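# Open Day in a House That Does Not Exist

The simulation group at Curkaletti opened its offices to visitors on June 4, 2022. Most of what there was to see ran on two workstations in a second-floor room in Stastden. The robots on the program were software models, and so were the rooms they worked in.

Tirta Latuheru, who leads the group, started with the software. The simulator is called Tadimska. It loads a furnished interior, places a robot model inside it and renders what the robot's cameras would receive. A control policy takes those pictures as input and returns joint commands. The physics engine resolves contacts, the renderer draws the next picture, and the loop repeats. Visitors watched the loop at 24 steps per second, slow enough to follow by eye. Without an audience it runs considerably faster.

The first session dealt with the view from the gripper. Latuheru stopped the simulation with the fingers spread and a blue cylinder above and beyond the gap. Parquet filled the left side of the view, and most of the rest was black. A visitor asked whether the black region would confuse the policy. Latuheru said that large areas without texture are a known difficulty, and that the group logs such views separately when it scores a run. The cylinder's outline was visibly faceted. Coarse meshes are cheaper to draw, and the group accepts them where the collision shape is handled elsewhere. 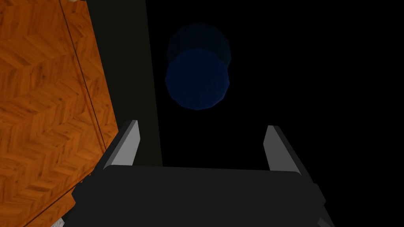 ## Two arms, one bedroom

After a break the group moved to a two-armed model with a white torso. The control software for this part is a separate package named Vidal, which plans for both arms together and checks each planned motion against the other arm before sending it. According to Latuheru, that check takes up more computing time than any other step in the planner.

The setting was a bedroom with a speckled carpet, a bed with a dark blue blanket, and an orange wooden door standing by a dark opening. Seen over the torso, the room was pitched at a steep angle. Several people in the back row tilted their heads to follow it. Vidal works from coordinates fixed to the robot's base, so a slanted view makes no difference to the planner. A policy trained on pictures has no such protection, and its results depend on how much variation in camera angle it met in training.

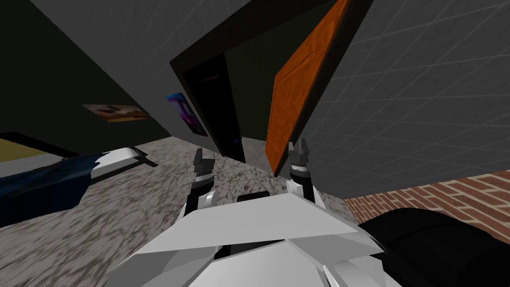 *Both grippers raised and empty, with the doorway and the orange door beyond.*

The questions that followed were mostly about transfer to hardware. Latuheru was cautious. A policy is tried on 100 randomized versions of a room before the group considers a physical test, with changes to lighting, friction and the placement of furniture. Passing that stage says little about cable drag, worn finger pads or a sensor that drifts as it warms up. The group models the first of these – crudely, in Latuheru's word – and leaves the other two to bench work.

There was also a question about doors. A hinged door is harder to simulate well than it looks, since the hand has to follow an arc while the force at the handle changes. Tadimska treats the hinge as a single joint with adjustable friction. Latches are still missing. They are planned for the December release, along with a better contact model for soft bedding, which at present behaves like a rigid block with cloth drawn over it.

The last part of the afternoon was given over to visitors who wanted to try the controls themselves. Each was given a keyboard, a list of commands and a fresh copy of the bedroom. A reset restores the starting state in full, including the random seed, so two people who enter the same commands get the same result. The command list and the room files can be requested from the Stastden office.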